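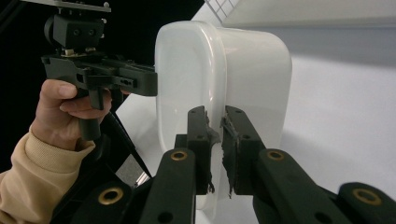 The White Tub

I had been in the apartment on Dalisay Street for 6 weeks before I opened the last of the moving things, and I only did it then because it was March and raining sideways and I had run out of other rooms to be excited about.

The bedroom was finished. The kitchen was so finished that I kept walking in there just to look at the spoons in their drawer (all facing the same way, oh, I was proud of that). What remained was the big white plastic tub, which had come with me from the house in Rida and had been standing there ever since with a blanket over it, being used as a table.

I took the blanket off. It's a good-looking tub, I'll say that for it. Rounded at the corners, glossy, a little bit see-through when the lamp is behind it, so that whatever's inside shows up as soft dark shapes, like fish under ice. My grandmother bought it at the Lekiren store the summer the roof leaked. She bought 4 of them and this is the one that lived.

I made tea first. Then I sat down on the floor and reached in.

Scarves! A whole layer of scarves, and under them the tablecloth with the burn mark from the birthday when the candles went over. I remembered that cloth as enormous, something you could sail a boat with, and when I spread it out it barely covered the rug. I put it on the pile to keep. I had decided on two piles, keep and give away, and after half an hour the give-away pile was one sock.

Under the tablecloth was a coffee can of buttons, and I lost most of the afternoon to it. I poured them out on the cloth and pushed them into families with my finger. Coat buttons, shirt buttons, the ones shaped like little barrels. There was a green glass one I would have known anywhere. It came off her good coat on the train platform at Ruketus, and we crawled around between people's suitcases looking for it, the two of us, she in her stockings and her hat, laughing so hard that a man put down his newspaper to help. I'd thought we never found it. All these years I had told that story with the button lost at the end, and I was wrong, and I have never been so happy to be wrong about anything.

I counted them, of course I did. 448. Then I counted again because it seemed like such a wonderful number, and got 446, and found the other 2 under my knee.

The rain kept on. Somebody upstairs was practicing the same eight bars on a piano and getting better at them. I wiped the inside of the tub with a damp cloth, all the way down into the corners where the dust goes to felt, and it came up so bright that I carried it over to the window to admire it. An empty tub! You could put anything in there. Winter boots, or yarn. You could grow a lemon tree in it if you were willing to drill a few holes, and I stood there for quite a while thinking about the lemon tree.

What I did in the end was put everything back. The buttons went in first, in their can, wrapped in the tablecloth with the burn mark on the outside where I'd see it. Then the scarves, folded this time, the blue ones together. I kept back the green button and put it in the drawer with the spoons.

The sock I threw out. Then I pushed the tub under the window without the blanket, so the light could get at it, and went to look for a needle, because my own coat had been missing its top button since the fall and I'd just thought of something.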